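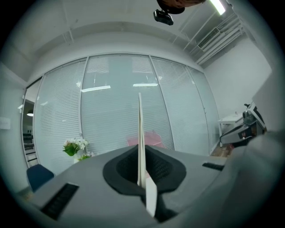

Blinds on glass partitions – how do you lot keep them clean? We moved into the Movham building in February and our room has one whole side made of glass panels in thin metal frames. Every panel has white horizontal blinds on the inside, with the slats really close together, and when the ceiling lights bounce off the middle panel you get these bright white bars and I can't read my own screen for looking at them. I've been told the slats need doing by Friday and I don't want to bend any. Do I take them down or leave them up? And is there anything I can do about the glare while I'm at it?
Zuzana Kolář

Leave them up! I did ours last year and I took the first one down like an idiot, and it took me longer to get it back on its brackets than it did to wash it. Close the slats fully, wipe downwards with a dry microfibre cloth, then flip them the other way and do it again. If they're greasy go over them with a barely damp cloth and a tiny drop of washing-up liquid. Start at the top or you'll be doing the bottom ones twice. For the glare, try tilting the slats a bit before you spend any money – if the shine is coming off the glass itself that won't do much, and you'd want to move your desk or get one of the lights switched off.
Hanna Hrynyshyn

just get new ones, we paid almost 700 for a full set and they came with a cleaning brush
Lev Ivanyshyn

What Hanna said, but an old sock over your hand works better than the cloth on narrow slats. Go gently near the cords, they go grey if you get them wet.
Uliana Pasichnyk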